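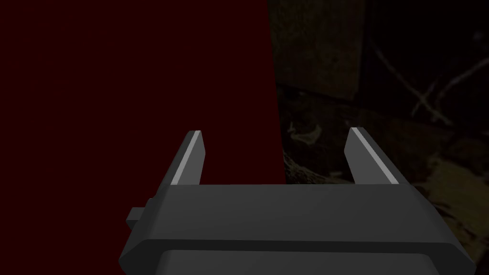 # Can machines do the chores yet?

We keep this page for people who ask whether a machine can fold the towels, clear the counter or restock the shelf. The short answer in November is some of it, slowly, and with somebody close by. Gallery pages from our shop in Gondton go up when there is something new to show.

**In simulation.** Most chores are tried on a computer first. A run costs nothing but time, and a dropped plate can be put back with one key. The Truklow set has 2,117 runs in it, all of them short: pick up, carry, put down. Two fingers are enough for most of that. They are poor at cloth, and worse at lids.

**At home.** Wiping a flat surface is close to ready. Loading a dishwasher is not – bowls go in well, but forks and thin glasses still need a person. Laundry is further off. Our best time for one bath towel is 14 minutes, and the fold was crooked.

**On the shop floor.** Kaufmann, the hardware store in Stivutcombe, gave us a list of 64 jobs its staff do in a normal shift. We think 2 of them could be handed over now: moving full bins to the back, and facing boxes on a low shelf. Sorting loose screws stays with the staff.

Poor light remains a problem for us, at home and in the store. So do dark, plain surfaces up close, where there is little for a camera to go by. The next page will cover drawers and door handles.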